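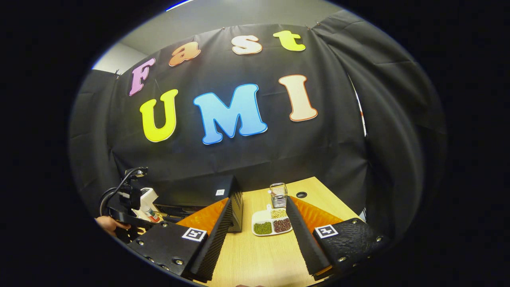
Bohnen, Glas und Schaumstoffbuchstaben: unser Tisch vor dem schwarzen Vorhang

Wer hat Lust, mit mir Bohnen zu sortieren? Ich bin Habibur Bandara, betreue bei Cliroris die Mitmachtische und suche für Januar noch 4 Leute, die gern mit den Händen arbeiten und dabei nicht gleich die Geduld verlieren (ich verliere sie übrigens regelmäßig bei den Mungbohnen, die sind einfach winzig!).

Worum geht es? Wir füllen Schälchen, verteilen Bohnen auf Fächer, schütten um, löffeln, zählen nach und räumen am Ende alles wieder auf. Grün zu Grün, Rotbraun zu Rotbraun, die hellen kommen nach hinten. Klingt nach Kindergarten, macht aber richtig Spaß, und nach einer halben Stunde hat jeder seine eigene Technik. Die will ich mir abgucken und daraus die Anleitung für unsere neue Tischreihe Stotetti schreiben.

Eine Schicht dauert 3 Stunden, los geht es um 14 Uhr, Pause mit Tee und Keksen inklusive. Dafür gibt es 40 Euro bar auf die Hand. Vorkenntnisse braucht ihr keine, ruhige Finger sind schön, gute Laune ist mir lieber. Bitte sagt vorher Bescheid, falls ihr auf Hülsenfrüchte allergisch reagiert. Mindestalter ist 18, und etwas Deutsch oder Englisch solltet ihr sprechen, sonst wird das Plaudern am Tisch schwierig.

Ihr findet uns im Haus Garneck, zweiter Stock, Klingel „Cliroris“. Der Aufzug ist klein, fährt aber zuverlässig.

Wenn ihr mitmachen wollt, schreibt mir über das Kontaktformular zwei, drei Sätze zu euch und wann ihr im Januar Zeit habt. Ich melde mich bei allen, versprochen!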